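4.3 Opening the Tower and Fitting the Memory

This section applies to Pustar desktop towers, models 2364 and 2480. Read all steps before starting work. Procedures for the Keskin rack units are given in a separate manual.

CAUTION: Shut down the computer and unplug the power cord before removing the side panel. Do not open the power supply unit under any circumstances.

1. Lay the tower on its side on a stable work table, with the removable panel facing up.

2. Remove the screws at the rear edge of the panel and keep them in a marked tray. Slide the panel back and lift it away.

3. Touch a bare metal part of the chassis before reaching inside. Repeat this each time you return to the work table.

4. Locate the main parts before touching any of them: the power supply unit, the motherboard with the processor in its metal retention frame, the memory slots beside the processor socket, and the drive cage. Cables – including the orange SATA cable – must not be pulled to make room.
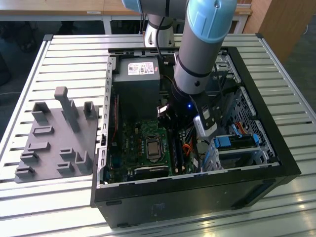 5. Open the retaining clips on the memory slot. Hold the new module by its edges and line up the notch with the key in the slot.

6. Press down evenly until the clips close. If the module does not seat, remove it and check its direction. Do not force it.

Note: Order replacement modules from Wesadus under part number 999. Modules of different sizes may be combined only as listed in Section 7.

7. Check that no cable crosses the panel opening, then refit the side panel and its screws.

Pustar Service Documentation, Garirberg, April 2018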